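Skip to main content
Home > Builds > Galleries > Two Arms and a Bread Basket

Two Arms and a Bread Basket: Pictures from the Bench
Posted 25/04/2022 in Galleries

Regular readers will know that I have been promising pictures of the two-arm build for a good long while, and that I kept putting it off because I wanted everything to look tidy first. Well, it is never going to look tidy on my side of the shared workshop in Cendodstead, so you are getting the pictures now, with my apologies to those of you who have been asking so kindly since September.

For anyone new (welcome, and do pull up a stool!), the pair is called Bunora, and the whole idea is that two modest arms working over one table should be able to manage small household jobs that a single arm makes a terrible meal of. The control software is my own, a patched-together thing I named Bikix, and I have rewritten the grasping part of it 7 times, which my family considers excessive. The job I settled on for this round is putting a soft toy bun into a woven basket. It sounds like nothing at all until you sit down and write out every little decision your own hand makes on the way.

The bun in the gripper, held up above the white table

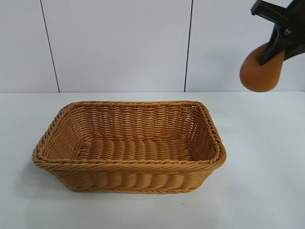
I started with soft things on purpose. A hard block either stays put in the fingers or it drops, and there isn't much for you to learn in between, whereas something squashy lets you be a little bit wrong and carry on. The trouble is that it also lets you be wrong for weeks without noticing! I had the closing force set far too high for most of the winter, and it was only when I began writing the numbers down in a notebook — a plain paper one, kept by the power switch — that I saw how much I could back it off. If you are building something similar, start gentle and work upward. Your motors will run cooler too, and you will spend fewer evenings with the covers off.

The basket gave me more bother than the bun ever did, I have to say. A woven rim is thick and bumpy and curved at the corners, so the fingers meet it a bit differently every time, and my first finger pads simply slid along the braid. The flecked pads on there now are a grippier sort that I trimmed to fit with kitchen scissors, and I am fonder of them than a grown person ought to be.

Looking down into the weave, with a finger on either side

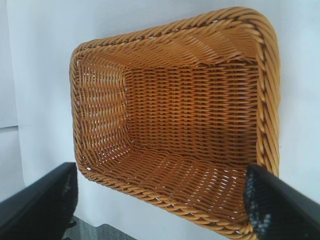 Rattanakul wrote in to ask whether a smooth plastic tub wouldn't be a kinder place to begin, as the weave must throw up all sorts of odd edges for the software to puzzle over. It would be kinder, certainly, and I did run a tub for the first month. I moved over to wicker when I realized that every setting I was so proud of had been tuned to one particular tub and fell to pieces with anything else. So my answer is to begin with the tub by all means, but don't stay there as long as I did.

Now for the part I enjoy most, which is getting both arms to share a table without arguing. Each one has its own half of the work area, with a strip down the middle where either may go so long as it has asked first. The asking is a few lines of Bikix and took me two evenings. Working out what should happen when they both ask together took me a great deal longer, and I still wouldn't swear to it.

Left arm at the basket, right arm above the table, bun out on its own 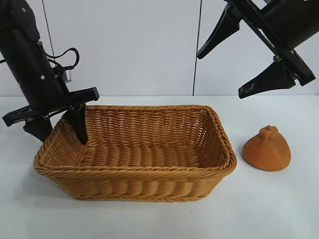 A reader's comment on the last post wondered how I stop the second arm from barging in while the first one is holding on to something, and whether a plain timer would do the trick. I tried timers, and they work nicely right up until one arm is slow, at which point you get a clonk. What I use now is a flag that the first arm sets when it takes hold and clears when its fingers are open again, and the second arm waits on that flag however long it takes. It makes for a rather leisurely robot, but I have the kettle nearby.

The wiring notes and the drawings for the finger brackets will go up on the Builds page once I have redrawn them neatly enough for somebody else to follow.

Filed under: Bunora, grippers, workshop
Previous gallery | Back to all galleries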